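"The mug is more difficult than the bottle": an afternoon at the Prenunel open day

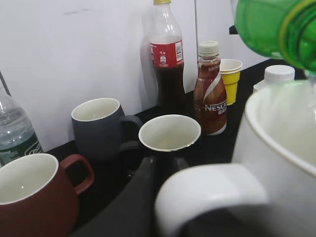
The green bottle above the white mug, during the pouring demonstration at Prenunel.

When I came to the Prenunel workshop, shortly after two in the afternoon, Iolo Morgan was on his knees with a sponge. He excused himself, stood up and gave me his wrist to shake, as his hand was wet. "We are open since ten," he said. "You have missed the crowd, but you have not missed the pouring. We pour until five."

Prenunel is a small company which teaches robot arms to do kitchen work. Once a year, in December, it opens its doors to everyone who is interested. This year 300 people put their names on the list, and the visits were divided into groups so that each visitor could stand near the counter. I was in one of the last groups, together with two families, a retired baker and a few students from the technical college.

Morgan has been the head of demonstrations there for four years. Before this he worked at Hudis, where he tested dishwashers. He speaks slowly and likes to finish his sentences, also when a child is pulling at his sleeve.

I asked him first why the company shows pouring, when the same arm can also stack plates and fold napkins. "Folding napkins is nice, but people look at it for one minute and then they look at their phone," he said. "When something is poured, they hold their breath. Everyone has spilled a drink in their life. They know exactly what can go wrong."

The counter for the demonstration is black, and the wall behind it is white. There were mugs on it in red, gray and black besides the big white one, and behind them stood cola and a Nescafé drink. I told him that I had expected something more tidy. He laughed.

"In the first year we had one bottle and one mug, very clean, like in a hospital," he said. "A woman asked me if it works also in her kitchen. I said yes, of course. Then I went home and looked at my own kitchen, and I was ashamed of my answer. Since then we put more things on the counter. It must find the way between them."

The arm has a small camera at its wrist, and a screen on the side shows the visitors what this camera sees. For me this was the most interesting part of the afternoon. From the wrist, a mug looks as big as a bathtub. One of the students asked how the arm can judge anything when the nearest things are so blurred.

"It does not need every picture to be beautiful," Morgan answered her. "It has seen the mug before it came close. It remembers where the rim was. You do the same when you pour tea and somebody talks to you -- you look away, but your hand knows."

He explained that the method was developed together with Kushnir, a software firm of nine people with an office in the same street. A person first guides the arm by hand through the movement, and this is recorded. For the pouring, they made 1,000 such recordings. Out of these, 562 were kept for the training. The rest were put aside, most of them for small reasons: the person hesitated, or the bottle was turned too early, or somebody had changed the mug and forgot to write it down.

"I did many of them myself," Morgan said. "After two weeks I was dreaming of it. My wife asked me at breakfast to pass the milk, and I passed it so slowly that she started to laugh."

What is the hardest part? I had thought it would be the bottle, because the weight of it changes all the time while the liquid goes out. He shook his head.

"The mug is more difficult than the bottle. The bottle is in your hand, so you know where it is. But the mug can be wide or narrow, and the handle can point to any side. With a white mug on a white table we had a very bad month. This is one reason that our counter is black now." A dark mug on the dark counter is again a different problem, he admitted, and they keep one there on purpose.

The retired baker wanted to know how fast it goes. The answer is: not fast. One complete pour, from the moment when the arm starts to move until it is back in its place, takes roughly 119 seconds. The baker said that in his bakery such a helper would not have stayed until lunch. Morgan was not offended.

"He is right," he told me later. "We can go faster, but not with children at the counter. And the people who ask for this machine are not in a hurry. They are people with weak hands, or with a tremor. For them the question is if they can have a drink at four o'clock without calling somebody."

The first kitchens with such an arm should be ready next autumn, in a residence for elderly people. The furniture maker Bredico is preparing the counters, with a rail at the back where the arm can be fixed. Two of the future residents have already visited the workshop, and one of them complained about the mugs. They were too heavy, she said. "She wants to have her own cup, with thin walls," said Morgan. "So now we are practicing also with thin cups. It is more work, but she has the right to her own cup."

I asked if he ever gets tired of showing the same thing the whole day. He thought about it while he squeezed the sponge into the sink.

"In the morning I am a little nervous, at noon I am hungry, and in the afternoon I begin to enjoy it," he said. "The questions are better in the afternoon. In the morning they ask me if it will take my job. After lunch they ask why the wrist turns to the left."

And why does it turn to the left? "The cable," he said. "On the other side it gets caught. We wanted to repair this in the spring -- and then everybody got used to it."

One of the families had stayed behind, and the younger girl asked if she could choose the next mug. Morgan let her do it. She took a long time to decide, went once along the whole counter and back, and then pointed at the red one.

The workshop can also be visited by school classes outside the open day. Groups should write to Prenunel at least three weeks before and say how many children are coming, and if any of them would like to guide the arm by hand.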